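Pairing socks without the hunt

Socks are easiest to deal with in one go, straight after the wash is dry, before they get spread between the drawer, the airing cupboard and the back of the sofa. Keep one basket for them and put nothing else in it. A plastic one with holes in the sides is best, as any sock that is still a bit damp gets some air.

Start with the odd colours and patterns. They pair up fast and thin out the pile. Leave the plain black ones until last and do them under a good light or by a window. Black and navy look the same in the evening.

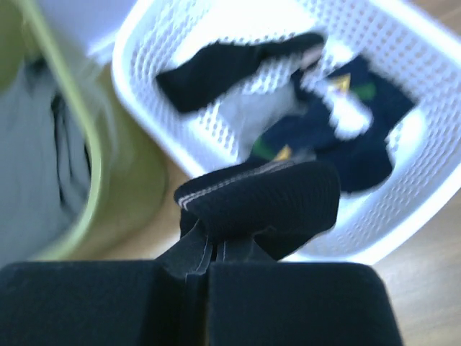

With black socks, go by the details. Look at the stitching across the toe, the depth of the ribbing and the height of the cuff. Two socks bought a year apart will have faded differently, so lay them side by side before you fold. If you are replacing the lot, buy one kind only – then any two will do.

Fold pairs flat in half. Rolling one cuff over the other stretches the elastic, and the outer sock goes baggy first.

Odd ones go in a small bag on the back of the door. Check it every 3 washes or so. Anything still single by June can be used for dusting blinds or wiping down taps.

Whites that have gone grey can be soaked overnight in warm water with a scoop of soda crystals, then washed as normal.

Haruna Sugiyama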